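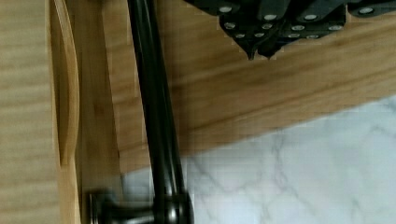
## Gripper stop at the Clilulell kitchen

In November we had a fault on the Briludari arm, and we want every group to know of it. During a run of 200 short counter tasks, the gripper lost its height reference and pressed down on a wooden board for 3 seconds before the force limit stopped it. No person was hurt. The board has a small mark, and two screws on the finger plates had to be tightened.

We found the cause in the cable loop. It had become stiff and pulled on the wrist sensor when the arm reached far forward.

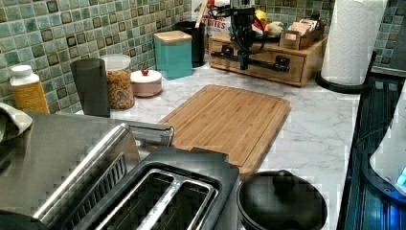 The Steka controller then read a wrong value, 18 mm too high, and gave no warning - this part worries us more than the cable.

Until Riedl sends the new clamp, please do the following:

- Check the cable loop by hand before each run.
- Set the height again after every long reach.
- Keep one person at the stop button, also in slow mode.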